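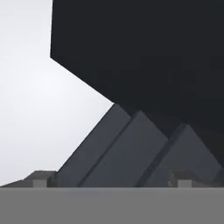 회색 삼각기둥과 짙은 색 로봇 팔. 렌더링 이미지

보도자료 / 즉시 배포 가능

Flitesau, 낱말 퍼즐 앱 'Nendent' 9월 대규모 업데이트… 새 퍼즐 묶음 '베이커리 골목' 무료 공개

광고 없는 오프라인 모드, 큰 글씨 설정, 이어하기 기능 추가

(Flundville) 안녕하세요, 모바일 퍼즐 게임을 만드는 Flitesau입니다. 보도자료는 원래 좀 딱딱하게 써야 한다던데, 저는 그렇게 쓰기 시작하면 첫 문단에서 꼭 막히더라고요. 그래서 이번에도 평소 업데이트 소식 올리듯이 편하게 적어 봅니다. 기사로 옮기실 때는 마음껏 다듬어 주세요!

낱말 퍼즐 앱 Nendent가 9월에 꽤 큰 업데이트를 합니다. 화면에 흩어진 글자 조각을 손가락으로 이어서 낱말을 만드는 게임인데요, 규칙은 정말 그게 전부예요. 시간 제한도 없고 목숨도 없고, 친구를 초대해야 다음 판이 열리는 일도 없습니다. 버스 기다리면서 한 판, 라면 물 올려놓고 한 판, 그러다 물이 다 졸아서 다시 올리고 또 한 판(제 얘기입니다) 하는 그런 게임이에요.

이번 업데이트의 중심은 새 퍼즐 묶음 '베이커리 골목'입니다. 새로 들어가는 퍼즐이 57개이고, 이걸 더하면 Nendent의 전체 퍼즐은 893개가 됩니다. 빵집, 시장, 이른 아침의 골목을 주제로 낱말을 골랐어요. 앙금이니 발효니 하는 낱말부터 요즘은 잘 안 쓰는 옛날 과자 이름까지 들어 있습니다. 낱말을 고르는 동안 계속 배가 고팠고, 작업실 근처 빵집에 꽤 많은 돈을 썼다는 말씀도 드리고 싶네요.

'베이커리 골목'은 기존 이용자도 새 이용자도 모두 무료로 받을 수 있습니다. 앱을 최신 버전으로 올리면 첫 화면 아래쪽에 빵 모양 단추가 생기고, 그걸 누르면 바로 시작됩니다. 앞쪽 퍼즐은 글자 조각이 적어서 금방 풀리고, 뒤로 갈수록 조각이 늘면서 띄어쓰기까지 맞춰야 하는 판도 나와요. 마지막 판은 제가 만들어 놓고 일주일 뒤에 다시 풀다가 힌트를 썼습니다. 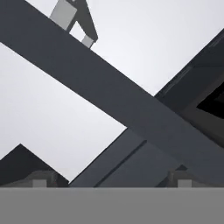

엇갈린 짙은 회색 구조물과 밝은 회색 블록. 렌더링 이미지

오프라인 모드 이야기도 해야죠. 지금까지 가장 많이 받은 메일이 "비행기에서 하고 싶어요"였습니다. 그다음이 "지하에 있는 헬스장에서 하고 싶어요"였고요. 예전 버전은 퍼즐을 한 묶음씩 서버에서 받아 오는 방식이라 연결이 끊기면 하던 판만 끝내고 멈춰야 했어요. 이제는 와이파이가 될 때 묶음을 통째로 내려받아 두면 그 뒤로는 연결 없이도 끝까지 할 수 있습니다. 오프라인 모드에서는 광고도 나오지 않습니다. 연결이 없으니 당연한 거 아니냐고 하실 수 있는데, 미리 저장해 둔 광고를 트는 앱도 있잖아요. 저희는 그걸 안 넣었습니다.

온라인으로 할 때의 광고도 손을 봤습니다. 판과 판 사이에 갑자기 튀어나오던 전면 광고를 없애고, 힌트를 더 받고 싶을 때 이용자가 직접 눌러서 보는 광고만 남겼어요. 힌트는 하루에 3개씩 그냥 드리니까 광고를 한 번도 안 보고 지내셔도 됩니다. 수입이 줄지 않겠느냐고요? 줄겠죠. 그래도 저부터가 전면 광고의 그 작디작은 닫기 단추를 누르다가 지치는 사람이라서요.

큰 글씨 설정은 사실 저희 어머니 덕분에 들어갔습니다. 어머니가 Nendent를 아침마다 하시는데 언제부턴가 안경을 올렸다 내렸다 하면서 화면을 보시더라고요. 설정 메뉴의 '글자' 항목에서 조각 크기를 키울 수 있고, 획이 굵은 글꼴로도 바꿀 수 있습니다. 글자를 키우면 조각끼리 너무 붙어서 엉뚱한 걸 건드리게 되는 문제가 있었는데, 조각 배치가 글자 크기에 맞춰 다시 잡히도록 고쳤습니다. 색 구분이 어려운 분들을 위해 맞은 낱말에는 색과 함께 밑줄도 들어갑니다.

이어하기도 새로 생겼어요. 휴대전화에서 풀던 판을 태블릿에서 그대로 이어 갈 수 있습니다. 회원 가입은 필요 없고, 한쪽 기기에서 만든 짧은 코드를 다른 기기에 넣으면 끝이에요. 이메일 주소도 전화번호도 받지 않습니다. 다만 코드를 만든 뒤 20분이 지나면 못 쓰게 되니까 그 안에 입력해 주세요. 시간이 지났으면 코드를 새로 만들면 되고, 진행 기록은 그대로 남아 있습니다.

소리 이야기를 빼먹을 뻔했네요. 배경 음악과 효과음은 이번에도 Benkirane 스튜디오에서 맡아 주셨습니다. 글자를 이을 때마다 나는 '톡' 소리가 이번 묶음에서는 바삭한 빵 껍질 부서지는 소리로 바뀌는데, 저는 이게 이번 업데이트에서 제일 마음에 들어요. 기능도 아닌데 말이죠! 조용히 하고 싶은 분은 음악과 효과음을 따로 끌 수 있습니다. 이어폰을 빼면 소리가 저절로 꺼지는 설정도 있으니 도서관에서 하시는 분들은 꼭 켜 두세요.

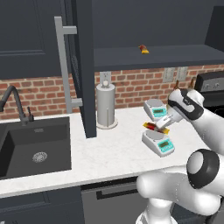

흰색 로봇 팔과 주방 저울, 빨간색과 노란색의 캔디바 포장. 렌더링 이미지

잔잔하게 고친 것들도 적어 둡니다. 화면을 돌리면 풀던 낱말이 사라지던 오류를 고쳤고, 다크 모드에서 힌트 단추가 배경에 묻혀 안 보이던 것도 고쳤습니다. 겹받침이 들어간 낱말을 이을 때 받침 조각이 가끔 두 번 선택되던 문제는 원인을 찾는 데 한참 걸렸지만 이제 잡혔어요. 앱 첫 실행 때 나오던 긴 안내는 확 줄였습니다. 그래도 읽고 싶은 분은 설정의 도움말에서 예전 안내를 전부 볼 수 있어요. 사전에 없는 낱말을 제안하는 창구도 도움말 안으로 옮겼는데, 사투리 낱말을 보내 주시는 분들이 많아서 하나하나 재미있게 읽고 있습니다. 그중 몇 개는 '베이커리 골목'에 숨은 낱말로 들어갔어요. 어느 판인지는 비밀로 할게요.

아쉽게 이번에 못 넣은 것도 있습니다. 친구와 같은 판을 푸는 함께하기 모드는 아직 시험 중이에요. 둘이 동시에 같은 조각을 집으면 화면이 어떻게 되어야 하는지를 두고 저희끼리도 의견이 갈려서, 조금 더 만져 보고 내놓으려고 합니다. 영어판 문의도 종종 받는데 글자를 조합하는 방식부터 달라서 그대로 옮기기가 어렵습니다. 계획이 생기면 그때 다시 소식 드리겠습니다.

이용 안내

Nendent는 안드로이드와 iOS 휴대전화, 태블릿에서 무료로 내려받을 수 있습니다. 이미 쓰고 계신 분은 앱 장터에서 업데이트만 하시면 되고, 기존 진행 기록과 모아 둔 힌트는 그대로 유지됩니다. 자동 업데이트를 꺼 두신 분은 직접 눌러 주셔야 해요. 업데이트는 9월 중 차례대로 적용되어 기기에 따라 조금 늦게 보일 수 있습니다. 자녀와 함께 쓰는 기기라면 설정의 '보호자' 항목에서 힌트 광고 단추를 아예 숨길 수도 있습니다.

Flitesau 소개

Flitesau는 Flundville에 있는 작은 모바일 게임 개발사입니다. 짧게 즐기고 언제든 내려놓을 수 있는 퍼즐을 만들고 있으며, 대표작은 낱말 퍼즐 Nendent입니다. 작업실에는 화분이 많고 프린터는 자주 고장 납니다.

취재 문의

리뷰용 코드나 화면 자료, 앱 아이콘 파일이 필요하신 매체는 Flitesau 홍보 창구로 연락 주세요. 앱 안 도움말의 '문의하기'에서 '언론'을 고르시면 저한테 바로 옵니다. 오전에는 주로 오류 신고 메일을 보느라 답이 느리고, 오후 2시가 넘으면 훨씬 빨라집니다. 퍼즐이 안 풀려서 보내시는 메일도 환영이지만 정답은 안 알려 드려요!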